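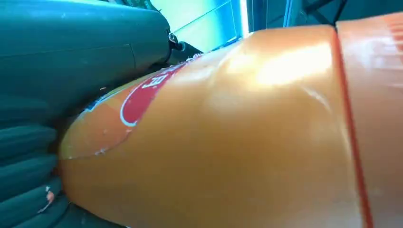
Drekine 383 Orange Utility Bottle, Large: Long-Term Review

Reviewed by Joscha Wiegand, 18/03/2022

The large Drekine bottle is sold empty, for decanting shop liquids out of a bulk drum. Mine has been carried in a van since last June and used for diluted cleaner. I bought two at the same time from the Trornitz trade counter and kept the second one on a shelf as a reference. Most of what follows is a comparison between them.

Body

The plastic is a glossy amber-orange. It has enough stiffness to be picked up full with one hand around the middle, and the wall gives slightly under the thumb without staying dented. The curve is generous all the way around, and the end is rounded as well. That makes the bottle easy to wipe down. It also means it rolls. On a flat van floor it will travel from one side to the other on the first corner, so I wedge it against something soft.

The gloss is a mixed benefit. Dirt does not key into it and comes off with a damp rag. Under a window or a strong lamp the surface throws back a broad white glare, and any text underneath is unreadable until the bottle is turned. A satin finish would fix this, and Wallner already uses one on a comparable bottle.

Empty weight on my kitchen scale was 383 grams before I threw away the shipping plug, which I assume is where the model number comes from. Filled to the shoulder with plain water, the contents weighed 1170 grams. The rest of the volume is headspace, more than I would like, though it does help with mixing concentrate.

Label

The label is the weak part. It is a wraparound band in a lighter orange with a thin bluish edge, and a red oval with a white outline and white capitals set above it. Color coding is good and the red oval can be picked out from across a shop. The adhesive and the print layer are not up to the job.

On the van bottle the border between band and body has gone ragged, with small white specks along it. I can't say how much of that is peeling and how much is abrasion. The shelf bottle has a clean edge in the same place, so I put it down to handling and not to a bad batch. The wear is near the rounded end, where the bottle rubs when stored on its side. The thin red stripe running down the body beside the paler peach-orange section has held up better and is still a continuous line.

The lettering also wraps too far around the curve. With the bottle lying down you get a couple of capitals and have to roll it to read the rest. For a container that will hold different liquids over its life, I would want the main text repeated on the opposite side. I now write the contents on masking tape — crude, but it survives.

Closure

The cap is a plain screw type. I stored both bottles on their sides for 16 days, filled with water, on dry newspaper. Neither left a mark. Leonie Holzer, who runs the other van, reports a slow weep from hers after the cap was cross-threaded once. The thread is shallow, and I would start it by turning backward until it drops in.

Pouring is acceptable. The first part of a full bottle glugs unless the bottle is held at a low angle. There is no drip ring, so the last drops run down the label band, which probably does the adhesive no good either.

Compared with the alternatives

The Wallner bottle has a better finish and a deeper thread but is narrower and tips over more easily when standing. The Nusuven has molded lettering that cannot peel, in a dull gray that disappears among other dull gray things. The Drekine sits between them on price and is the easiest of the three to find in a hurry.

Verdict

Good body, adequate cap, poor label. I would buy it again for a fixed shelf. For transport I would put clear tape over the band on the first day, overlapping onto the bare plastic by at least the width of a finger, and check the cap thread before each fill. The shelf bottle is going into the van next with that tape applied.

Contact | Copyright 2022 Joscha Wiegand | Back to top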